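Demonstration Data from Hand-Held Grippers
Handout 2 – Methods in Robot Learning

This handout accompanies the second lecture on learning manipulation from human demonstration. Students should read it before the practical session and bring a copy with them.

In the method under study, a person performs a task with a gripper in each hand, and the recordings are used to train a control policy for a two-armed robot. No robot arm is needed while the data are gathered. The views recorded at the gripper are the main input to the policy. A view from head height gives the wider layout of the table.

The Drernik set, used throughout this course, contains over 2,000 demonstrations. Of these, 1,000 are reserved for training and 521 for testing – the remainder may be used for trial runs. Students must not move recordings between the two reserved groups.

Two points will be examined in the written report. The first is the difference in what each view contains. A view close to the work surface may show very little apart from the fingers and the surface itself, and the policy must then rely on earlier views or on the other camera. The second is the effect of plain surfaces, which offer few features for estimating how the gripper has moved. The comparison with the Tang baseline should address both.

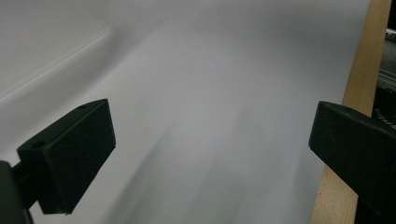
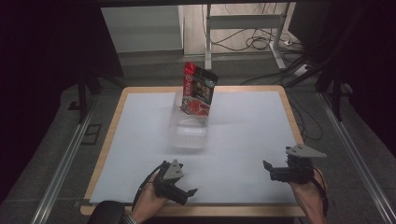
Dandbridge, May 10, 2025

Reports are to be submitted to Shufen Pan through the course office. Questions about access to the recordings should be sent to Zdenka Kneževič. Groups working on the Damanis extension will receive a separate sheet and need not complete the comparison with the baseline.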